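Home Projects Downloads Notes Contact

Filed under: datasets, secondhand, text

# Meltlow Listings

Hi! Meltlow is my pile of 1158 secondhand ads, typed up from the free paper I used to grab outside the grocery store (yes, typed, by hand, mostly on Sunday nights). I wanted to see how people describe old stuff when they're trying to get rid of it, and then I got carried away.

## What you get

- `ads.csv` -- one row per ad
- `towns.csv` -- Kirkar, Quispe and Plirkia, with my spelling fixes

1036 of the ads have a price. Another 88 just say "make offer" and the rest say nothing at all, so please don't treat a blank as zero! I left the typos in because I love them. Phone numbers are gone.

## Known problems

Kirkar is way overrepresented -- that's where I shop. Also, "couch" and "sofa" are two categories and I keep meaning to merge them.
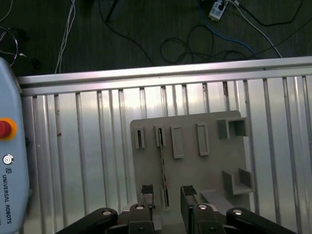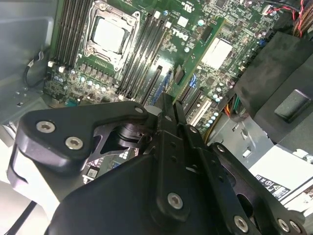

Categories are my own and I made them up as I went. Furniture was easy, but computers gave me fits, as people will list a whole tower, a bare board or a handful of memory under the same word. Take the second picture: the open tower with DELL printed on the green board would go under `computer_whole` for me, even with empty memory slots, and a seller would probably just write "Dell, as is." If you disagree with a label, change it and send me the row. I've rechecked 300 of them so far, starting from the top of the file.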